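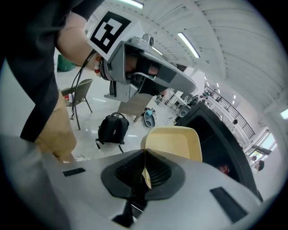
Hand-held grippers and a beige tray, chores group

Home | Minutes | Next Meeting | Reading List | Contact

Print this page | E-mail this page

MINUTES, CHORES AND MACHINES DISCUSSION GROUP
Sunday, started at 2 (well, a bit after)

I took the notes again, so if your best point is missing, blame my handwriting and tell me before the next meeting. There were 14 of us, which is our best turnout since the vacuum cleaner debate.

1. Last meeting's minutes
Approved with one fix. I had written that the Witeo folding machine "can't do towels." What was said is that it can't do bath towels. Hand towels it does fine, if you lay them flat for it first, and then we got into whether laying a towel flat is already half of folding it. I cut that off after a few minutes because we had the same argument last time, but I'm noting here that I'm on the side that says yes, it is.

2. Can a machine clear a table yet?
This was the big one and took most of the afternoon. Two of our members have seen the Gollex kitchen arm at the Sindia showroom and they came away with opposite opinions! One thought it was wonderful. It picked up cups, it picked up a bowl, it put them in a rack, and it was very calm about the whole thing. The other one pointed out that the cups were all the same cup and the rack had exactly one spot for each. Her own table after dinner has a fork under a napkin under a plate with sauce on it, and she'd like to see that.

We spent a good while on trays, because trays sound like the easy part. A shallow plastic tray has a rim you can pinch, so holding one is not much of a problem for soft rubber fingers. Keeping it level with something on it is another matter. Pinch at one edge and all the weight is hanging out in front of you. People fix this without thinking — you slide your other hand under, or you lean it on your forearm — and the machine has to be taught every bit of it. Someone asked why it can't just use two hands. It can, and then you have two hands that need to agree with each other.

The member who waited tables for years said she could carry a loaded tray through a swinging door backward and would happily race any robot in the state. We moved on before anyone took bets.

3. Teaching by doing
Good discussion here, and I learned a lot. The idea is that a person does the chore holding the gripper tool, so the camera on it records the job from the tool's point of view, and the machine learns from that. I had always pictured somebody typing in instructions. One of the guys wondered how many times you would have to put away a tray before the machine caught on, and he guessed 100. Another member had read a write-up on the Ung project where they used 868 tries for a single kitchen job and it still had trouble when the light changed. (Could whoever brought that article please send me the link? I said I'd put it on the reading list and then I didn't write down where it came from.)

There was some worry about bad habits. If I teach it to load my dishwasher, it'll load it like me, and my family has feelings about that.

4. Shop floor
Shorter item. The member who works in packing told us their line has machines for taping and for stacking boxes on pallets, and people for everything in between, meaning odd shapes, bags, and anything returned in the wrong box. He doesn't see that changing very soon. He would love help with the bending, though. His back was the strongest argument anybody made for robots all day.

5. So, are we there yet?
We took a show of hands on the question "Would you let one do chores in your house alone, this year?" Two yes, the rest no. I was a no, but I went back and forth on it — if it would only pick things up off the floor I think I'd let it in tomorrow. Several of the no votes said they'd change their minds if someone stayed in the room with it, and then we wondered what the point would be.

6. To do
Ask Sindia if a group can visit and bring our own dirty dishes.
Find the Ung article.
Everyone time themselves clearing the table once before we meet again. Normal speed, no showing off.
Next topic is making beds. In July we skip, as usual.

Wrapped up at 4:30, and the cookie tin is still at my house.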